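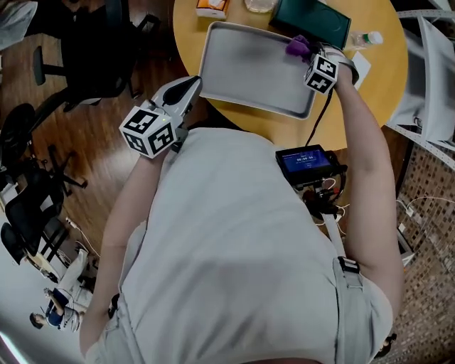 Chapter 4
Trays, Tables and the Things We Set Down

In this chapter you will
look closely at how a work surface fills up
learn the words home, guest and drifter
plan and carry out your first tray survey

Think about the last table you sat at. What was on it when you arrived, and what was on it when you left? Most of us can answer the first part badly and the second part hardly at all, and that's a wonderful place to start, because tables are some of the busiest places in any building!

In Chapter 3 we looked at storage: shelves, drawers, cupboards, places where things are meant to stay put. Now we move to surfaces, where things are meant to come and go. A bottle of water, a sheet of paper, a small box, a clear container, a metal tray. None of these is surprising on a table. The interesting question is how each one got its spot, and what has to move when the next thing comes down.

A tray makes this question easier to study. It has a raised rim, so you can say plainly whether an object is in it, outside it, or lying over the edge. A round table gives you no such help. It has no corners, and people disagree about where its "back" is until somebody sits down. Put a rectangular tray on a round table and you'll find it can sit at any angle at all, with no straight side to line it up against.

Three words to know

A home is the place an object goes back to when the work is done. A guest is an object that is on the surface for one task only. A drifter has no home on the table and no task either – it was put down and left. The same object can be all three in one afternoon, and you will enjoy catching it in the act.

The Omudside survey

Mhairi Galbraith and Bezawit Yilma spent a winter recording shared tables at the Omudside community workshop. They logged 2572 objects in 475 sittings, and 675 of those objects were drifters. Paper was the worst offender by a long way. Galbraith had expected it to be cups.

Their method is simple enough to try at home. They drew the tabletop as a plain outline, marked the tray first, and then added everything else by its distance from the tray's nearest edge. An object lying across the rim got its own symbol, a small open circle. We will use the same symbol from here to the end of Chapter 6.

Before you read on

Draw the table nearest to you from memory, without looking. Then go and check it. Keep both drawings, as you'll need them for Section 4.2.

4.1 Choosing a Surface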